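Momex Tabletop Robotics: February progress report
To the Urquhart Fund, from Olumide Shehu

Our big news this month is the open day at Clivham, and I'm so pleased to say that 117 people came through the door (we had hoped for 100 on a good day!). Two classes from Tratmont walked over on the Wednesday morning, and they stayed well past their slot.

The pushing table drew the longest line. It uses a plain rod on the arm and a handful of colored shape blocks on a wooden board, so even our youngest guests could follow the task.
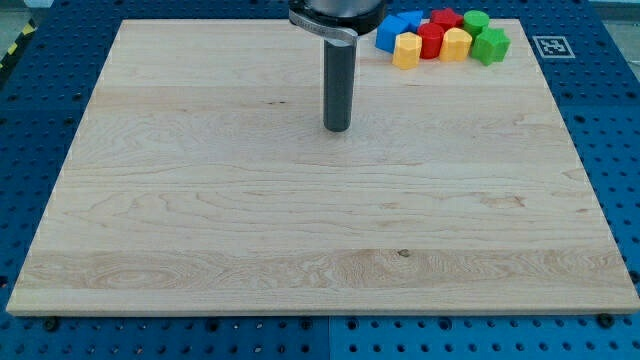
Spending and next steps

We spent roughly $200 on printing and snacks, all within the outreach line. Tratmont has asked for a return visit, and I'll send you the proposed dates as soon as their office confirms.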